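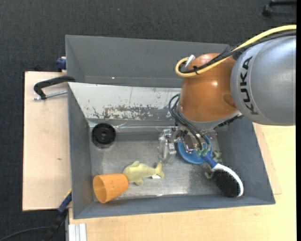 Tips & Tutorials > Around the House > Sorting and Storing

How to Sort a Catch-All Bin of Household Odds and Ends

October 29, 2018
By the Kidia Home Desk

Print this page | E-mail to a friend

Every home has one. Ours used to live in the hall closet, and over the years it collected toys, kitchen things, a brush or two, and a great many little pieces that had once belonged to something bigger. If you have a big bin like that (and I suspect you do, or you wouldn't be reading this on a Monday!), set aside an afternoon, put on some music, and let's get to the bottom of it together.

What you'll need

An old sheet or a large towel
3 smaller boxes or baskets
A trash bag
A damp cloth and a little dish soap
Masking tape and a marker

Step 1. Get the bin up off the floor. Set it on a sturdy table or bench where you can reach every corner without kneeling. I did my first one sitting on the carpet and my back complained until the weekend. Spread the sheet out next to it.

Step 2. Take out the large things first. Bowls, dishes, brushes, anything you can pick up with one hand and name right away. Lay them on the sheet with a bit of space between them. Please don't tip the whole bin over, tempting as it is – the small pieces roll under the furniture and you'll be finding them in June.

Step 3. Make your three groups. One box is for the kitchen, one for toys, and one for cleaning and everything else. Try not to stop and think too long about any one item. If you really can't decide, leave it on the sheet and come back to it at the end, when you're feeling braver.

Step 4. Look things over. Check bowls for chips and cracks, and brushes for bristles that have gone flat. Toys with sharp or broken edges go in the trash bag. Plastic dishes can be washed in warm soapy water, and so can most brushes, but stand those with the bristles down to dry so the water doesn't run back into the handle.

Step 5. Wipe out the bin. Metal bottoms show every smudge, so go over yours once with the damp cloth and again with a dry one. Get into the corners, where the crumbs and glitter like to gather.

Step 6. Put back only what belongs there. I keep mine for toys now, with larger pieces on the bottom and the little ones in a shallow tray on top. The Tisness tray I use has 8 sections, though a muffin pan does just as well – I used one for years. Label the outside with masking tape, in big letters, so the rest of the household has no excuse.

The kitchen box should go straight to the kitchen before you sit down for coffee. Mine once sat by the stairs for two weeks, and by then it had a sock and a tennis ball in it.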